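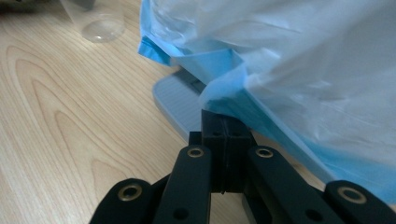
Section 4. First Fill and Set-Up

Read this section before you connect anything to the tap. The leaflet in the Bendeo carton says the filter is "ready in moments." Set aside most of a morning.

This guide was written by Gurcombe for customers who bought the Bendeo countertop filter from us. It replaces the leaflet for set-up and first fill. For the warranty terms, keep the leaflet. Where the two disagree on anything else, we have tried it both ways and we stand by ours.

4.1 What the filter does and doesn't do

The Bendeo is a carbon block filter in an upright housing. It sits beside the sink and takes cold water from the faucet through a short hose. It improves taste and takes down the smell of chlorine. We are comfortable saying that much.

The carton also says the water will be "livelier" and that coffee will "open up." We don't know what the first claim means and have no way to test it. As for the coffee, ours tasted like coffee made with water that didn't smell of chlorine. If yours has never smelled of chlorine, you may not notice a change, and you should think about that before you use up the return period.

CAUTION: The filter does not make unsafe water safe. Do not use it on a well that hasn't been tested, on water under a boil notice, or on lake or stream water at a cabin, whatever a neighbor tells you about carbon.

The filter does not soften water. Scale in the kettle before the filter means scale in the kettle after it.

4.2 Before you start

You will need a clean towel, a pitcher or large bowl, and a clean drinking glass. The kit includes a plastic wrench for the housing and a packet of thread tape. The wrench is meant for taking the housing apart. It is too strong for putting it together, and most of the cracked housings returned to us show wrench marks on the collar.

Check the faucet. The diverter fits a standard kitchen faucet with a removable aerator. It does not fit pull-out sprayers, and it does not fit most square spouts. The carton calls the fit "universal." Unscrew the aerator and try the diverter by hand before you open the sealed cartridge. Once the seal is broken we can't take the cartridge back.

Note: The Skiresia adapter ring sold alongside the filter helps with some older faucets that have worn threads. It will not turn a sprayer hose into a fixed spout. If the diverter goes on without it, leave the ring in its packet and bring it back for a refund.

Choose the spot. The housing should stand on a level surface, with the hose lying in a loose curve. Keep it away from the stove and out of direct sun. A sunny windowsill looks good in the brochure and grows algae in a clear housing by the end of May.

4.3 Fitting the diverter

1. Run the cold tap for a minute, then shut it off.

2. Unscrew the aerator. If it is stuck, wrap it in the towel and turn it with pliers. Keep the aerator and its washer somewhere you'll find them again.

3. Look inside the faucet for an old washer. If one is stuck up there, pick it out. Two washers stacked together will drip no matter how hard you tighten.

4. Put the new flat washer into the diverter, smooth side up.

5. Thread the diverter onto the faucet by hand. It should turn easily for the first few threads. If it binds right away it is crossed, so back it off and start again.

6. Snug it by hand and stop.

Note: The leaflet tells you to use thread tape on this joint. We don't. The washer makes the seal, and tape on these shallow threads mostly keeps the diverter from seating. Save the tape for the hose fitting at the base, and use it there only if you find a leak in 4.5.

7. Turn on the cold water with the diverter lever in the straight-down position. Water should come out of the faucet as usual. A few drops at the joint will often stop by themselves. A steady drip won't, so shut off the tap and check the washer.

4.4 Putting in the cartridge

1. Wash your hands. Wash the empty housing with warm water and a little dish soap, and rinse until there are no suds.

2. Open the cartridge wrapper at one end and leave the wrapper on as a sleeve. You can then set the cartridge in place without touching the carbon. If you do touch it, carry on. The leaflet's warning about "contamination of the media" is overdone for clean hands.

3. Check the number on the end cap. For this housing it should read 327. Cartridges from the Pringle range look very close and will drop into the housing, but they are slightly short, and unfiltered water slips past the top seal. Water still comes out clear, so you wouldn't know.

4. Find the rubber ring in the groove at the top of the housing. It must lie flat all the way around. If it is dry, wipe it with a wet finger. Do not use petroleum jelly or cooking oil on it. The silicone grease sold for the purpose works, though for a new ring water does the same job.

5. Lower the cartridge, open end down, over the post in the base. Press until it stops. There is no click, although the leaflet promises one.

6. Slide off the wrapper and throw it away. Keep it out of reach of small children in the meantime.

7. Screw on the housing by hand until it meets the base.

CAUTION: Do not finish with the wrench. Hand tight is tight enough. An overtightened collar may hold for weeks and then split while you are out of the house.

4.5 First fill

Cold water only, now and always. The rated limit is 100 degrees Fahrenheit, but hot water can loosen what the carbon has already caught, and we would stay well below the limit. Our trials were run with tap water at 69 degrees.

1. Put the end of the outlet spout over the sink. Turn the cold tap on to a thin stream.

2. Move the diverter lever slowly to the side. Expect spitting and coughing as the air leaves the housing.

3. Watch the water. It will run gray or black at first. This is carbon dust from the cutting of the block, and it is harmless, but it stains grout and light-colored dishcloths.

4. When the spitting stops, open the tap to a medium flow. Leave it running for 6 minutes. The leaflet says two. At two minutes ours still left a gray ring in the bowl.

5. Shut off the tap. Wait ten minutes with the housing full.

6. Run it again until a glass held up to a white wall shows no gray. Cloudiness that clears from the bottom of the glass upward is air and can be ignored. It may come and go for several days.

7. Dry the base, the collar and both ends of the hose with the towel. Lay a sheet of paper towel under the base and leave the tap on at medium flow for a few more minutes. Any wet spot on the paper will show you where to look.

Note: The flush water is fine for house plants and for mopping a dark floor. We don't recommend saving it in the pitcher and hoping the dust settles. It takes almost a day, and some of it never does.

4.6 If it leaks

At the faucet: check for a doubled or upside-down washer. Replace the washer before you blame the diverter.

At the collar: shut off the tap, open the housing, and reseat the rubber ring. Look for grit in the groove. If the ring is pinched or nicked, replace it. Turning the collar harder will stop the leak for an afternoon.

At the hose fitting: add two turns of thread tape, wound in the direction the nut tightens.

From the body of the housing: stop using it. Do not try glue or epoxy. Bring us the housing with the receipt and we will look at it.

4.7 The reminder light

The light on the base is a timer. It does not measure the water, the flow, or the state of the cartridge, though the carton shows it beside the words "smart sensing." It starts counting when you hold the button down and turns red when its time is up, whether you filtered a swimming pool or went on vacation.

1. Hold the button until the light blinks green.

2. Write the date on a piece of masking tape and stick it under the base. Ours reads 21 Mar 2018, and it has been more use to us than the light.

Change the cartridge when the flow drops to a trickle or the chlorine smell comes back, and in any case by the date limit printed on the cartridge wrapper. Copy that limit onto the tape before the wrapper goes in the trash. A red light by itself, with good flow and plenty of time left on the tape, most often means somebody leaned on the button.

4.8 Daily use

Let the first glassful of the morning go down the drain. After a week away, run the filter for a few minutes before drinking from it.

Always close the tap first and then move the lever. Leaving the lever to the side with the tap open and the outlet spout blocked puts full house pressure on the housing, and it was not built for that.

Cleaning and cartridge changes are in Section 5.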